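Notebook, teleop bench, Nelholm
11/06/2018

Continuing from the February entries on bin work. Those were by hand guiding; today's are all by remote control from the second desk, using the Skula controller and Shi for logging. Hand guiding notes are repeated below where they affect the comparison.

Set-up

Arm is the KUKA, mounted to the side of the bin so that it comes in over the right wall. Bin is the big grey one with the flared walls. Clamped at both upper corners with the blue bar clamps. Check both before starting: the bin walks if the gripper presses on the floor with any sideways load, and a shift of a few millimetres spoils the recorded floor height for everything after it.

Cable bundle and hose re-tied on the wrist. The loop has to be left wide enough for the last joint to turn, but the wider it is the sooner it touches the left wall when reaching into the far corner. Present compromise is acceptable for the middle of the bin. Not happy with it in the corners.

Joint speed limit left at the low setting. Force limit on the downward axis set in Skula, not in the arm controller, so it does not apply if somebody drives from the pendant. Written on the desk as well.

Objects

Mixed set, soft and hard together: red cloth, white plastic spoon, yellow-green plastic spoon, rubber duck, blue toy bricks in two lengths, thin yellow stick, green translucent piece. Tipped in, not placed. No tidying between attempts except where an object has gone where the gripper cannot follow.

Task as given to the operator: pick up one named object, lift it clear of the rim, hold, put it back anywhere on the floor of the bin. Operator works from the camera view only. Direct sight of the bin blocked by turning the desk round, which took longer than it should have because the network lead was too short.

Runs

First block was 7 demonstrations with the duck as target. Straightforward. The operator closes on the body and the rubber gives enough to forgive a poor approach. Grip force trace is smooth and the whole thing could be replayed open loop if the duck were in the same place, which is of no use to us but does confirm that the logging is in order.

Second block, bricks. Worse. A brick on its side offers either the studs or the open underside to one finger, and the operator cannot tell by feel which one has been found. Two habits showed up. One is to come down on the long faces with the gripper turned to suit, which costs time at the wrist but holds. The other is to take the brick across the studs at whatever angle the wrist already has, which is quicker and slips. Both are in the recordings. I have marked them separately in Shi under the grasp note field. They should not go into the same training batch until we have decided whether the slipping version is wanted as a negative.

Third block, cloth. The interesting one. With hand guiding we always pinched an edge, as anyone would with their fingers. By remote control the operator cannot see the edge well enough and goes for the thickest part of the heap, pressing down until there is contact, then closing. The press is plain in the force log: a slow rise, a plateau, then the fingers close. It picks up fabric more often than the edge pinch did, but it also drags whatever is lying next to it. The white spoon was disturbed in 3 of the attempts.

Fourth block, spoons. Stopped early. The handle is too close to the floor for the fingers to get under. The operator started using the wall to tip the spoon up, a sensible thing to do and exactly what we want shown, but the floor contact tripped the force limit each time. Needs a higher limit for this object, or a softer finger tip. Would prefer the finger tip.

Recording

Logging ran at the usual rate for joints and gripper. Camera stream dropped frames in the second block when the buffer was left at 2000. Raised to 4000 and no further drops seen. Should be made the default in Shi; anyone starting from an older config file will get the old value and no warning.

Delay between hand controller and arm is noticeable but steady. Operator adapts to it within the first few attempts. After a break the first attempt is always poor, with an overshoot on the descent. Suggest we throw away the first attempt after any break and say so in the data notes, so that the batches stay comparable.

Clock offset between the arm log and the camera log was checked at start and end. No drift worth correcting.

Comparison with hand guiding

Hand guiding gives cleaner paths and worse pictures, the demonstrator's arm being in view most of the time. Remote control gives slower and jerkier paths – there is a lot of hovering before the descent – but the camera sees what the robot will see later. For the Trosska work, where the policy runs from the camera alone, I would take the second. Hovering can be trimmed afterwards by cutting anything below a set joint speed before contact. Tried this by eye on a few duck runs and lost nothing that matters.

One point against remote control: wrist rotation. Demonstrators with a hand on the arm turn the wrist freely. Operators at the desk avoid it, since the twist on the hand controller is stiff, and they will accept a bad grasp to save a quarter turn. That habit will be learned along with everything else. Loosen the twist axis before the next set.

To do

Raise the buffer default in Shi.
Soft finger tips, then repeat the spoons.
Loosen twist on hand controller.
Longer network lead for the second desk.
Re-tie the hose with the loop turned away from the left wall and try the far corner again.
Split the brick recordings by grasp note before anybody copies the folder to Trosska.
Cloth set to be continued with the same operator and the same force limit, nothing else changed. 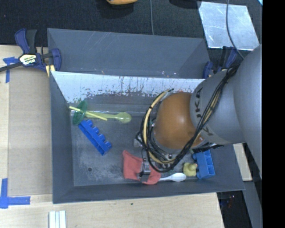
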